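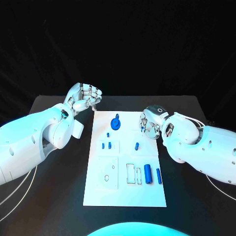
White board on the dark table, black cloth behind.

Mandholm Signwriting Letters, read me first

Hello, and thanks for downloading the Mandholm letters. This is a collection of hand-painted alphabets, numerals and the odd ampersand, gathered from old shopfronts, boat sterns, milk bars and community halls, and traced as carefully as we could manage into files you can open, print and paint from. It began as a folder on Yara Masri's desktop and grew well past the point where a folder was a sensible place for it.

What's in the download

There are 106 alphabets in the main set, each in its own folder. Inside a folder you'll find the traced outlines, a plain text file of notes, and a spacing guide if we had enough of the original sign to work one out. Some alphabets are complete and some are not. A bakery has very little call for a Q or an X, so where a letter never appeared on the original we have drawn one in the same spirit and marked it "supplied" in the notes. Please keep that mark if you pass the files along, as people do like to know which letters came from the painter's own hand and which came from ours.

A second set, called Odds, holds 157 loose pieces: arrows, pointing hands, flourishes, borders, drop shadows and a rather handsome teapot. These aren't sorted as well as they should be. Rajeshwari Sastry has been working through them and has got as far as the borders.

How the folders are named

The name starts with the town or street, then the trade, then a letter for the style (B for block, S for script, C for casual). So Burkura-chemist-C is a casual hand from a chemist's window in Burkura. Where a sign had two styles on it we made two folders, and the notes in each will point you to the other one. Han-grocer-S and Han-grocer-B are the best known pair, and they look lovely used together as they were meant to be.

Painting from the files

Print at full size, rub chalk over the back of the paper, tape it down well at the top and go over the outlines with a hard pencil. If you're new to it, start with a block alphabet at 50 millimetres high. Smaller than that and every wobble shows; much bigger and you'll be reloading the brush in the middle of a stroke. The scripts are a different kettle of fish, and I'd leave them until your verticals have settled down (mine took a whole winter of evenings and a great many spoiled offcuts).

Colour notes are given in ordinary words such as "brick red" or "cream gone yellow". We did try matching to paint charts early on, but the old signs had faded so unevenly that we were only recording which side of the street got the afternoon sun.

Known problems

The spacing guides in 37 of the folders were made with the old template and come out slightly tight, especially around A, V and W. Open them up a little by eye. The Odex-garage-B numerals have a 6 and a 9 that are the same drawing turned over, which is our shortcut and not the painter's. Some of the notes files still use American spelling from a program that kept correcting us, and we're fixing those as we come across them.

Using and sharing

Paint what you like with them, for yourself or for a paying customer. We only ask that you don't sell the files themselves, and that you mention the Mandholm letters somewhere if you put them in a book or a class handout.

Adding a sign

We would love more, particularly from inland towns. Send a straight-on photo with a ruler or tape measure somewhere in it, the trade, the street, and the painter's name if anybody remembers it. Family stories are very welcome in the notes too. Yara does the tracing on Saturday mornings, so a reply can take a while, and the next update should be ready in December.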